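Trerus: célula de dos brazos en taller compartido
README del conjunto de datos y del montaje

Resumen

Trerus reúne grabaciones de manipulación hechas con dos brazos montados sobre una misma mesa. El montaje está en el taller compartido Jenero y lo mantienen Jae-in Seol (mecánica, cableado) y Na-rae Ma (software, anotación). Este archivo cubre la versión publicada en febrero. Las versiones anteriores usaban otra disposición de las bases y no deben mezclarse con esta.

Contenido

El conjunto contiene 2446 episodios repartidos en 9 tareas. Cada episodio incluye las posiciones articulares de ambos brazos, la apertura de las pinzas, el vídeo de la cámara fija y una etiqueta de resultado. Las articulaciones se registran a 200 Hz y el vídeo a 60 fotogramas por segundo. La sincronización se hace por marca de tiempo del ordenador de control; no hay disparo por hardware.

Estructura de carpetas

episodios/ un subdirectorio por episodio, numeración correlativa con huecos
calibracion/ matrices de cámara y transformaciones entre bases
tareas/ texto de la instrucción y criterio de éxito de cada tarea
herramientas/ scripts de lectura y conversión

Los huecos en la numeración corresponden a episodios retirados durante la revisión. No se renumeró para conservar las referencias de las notas de anotación.

Montaje mecánico

Las bases van atornilladas a placas metálicas en el borde más alejado de la mesa. El tablero es marrón mate para reducir reflejos en la cámara. La estructura exterior es de perfil de aluminio. El brazo derecho del robot aparece a la izquierda de la imagen y el izquierdo a la derecha; en todos los archivos, "derecho" e "izquierdo" se refieren al robot. Es el error de lectura más frecuente entre quienes abren los datos por primera vez.

Los cables se recogen por detrás de las bases y por el borde próximo. Hay que dejar holgura suficiente en el cable que baja hasta la muñeca: con el brazo extendido sobre la mesa, un lazo corto limita la última articulación y el controlador lo registra como par excesivo.

Tarea "cajón"

Se trabaja con una caja de madera rojiza de cajón lateral, más claro y con asa metálica blanca. El brazo derecho entra en el cajón abierto desde arriba y el izquierdo se mantiene a un lado. La posición de la caja varía entre episodios y no se anota; quien la necesite debe estimarla a partir del vídeo.
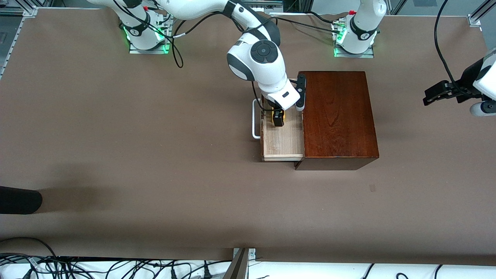
Puesta en marcha

1. Comprobar el apriete de las placas de base y liberar los dos pulsadores rojos.
2. Encender los controladores y esperar a que el anillo luminoso de cada base quede en verde fijo.
3. Lanzar ana_home. Ana es el módulo propio de arranque; lleva los dos brazos a reposo de forma secuencial, primero el izquierdo.
4. Verificar la calibración con el patrón impreso. Si el error supera el umbral definido en calibracion/, repetirla entera.
5. Iniciar la grabación con kang_rec. Kang escribe en disco local y no admite unidades de red.

Limitaciones conocidas

La muñeca tapa a menudo el interior del cajón en la vista de la cámara fija. La etiqueta de resultado es manual y binaria, sin grados intermedios. No hay medida de fuerza en los dedos. En parte de los episodios aparecen objetos ajenos a la tarea en los márgenes del encuadre; no se han enmascarado.

Contacto

Incidencias de montaje: Jae-in Seol. Errores de etiquetas o de formato: Na-rae Ma. Indicar siempre el número de episodio.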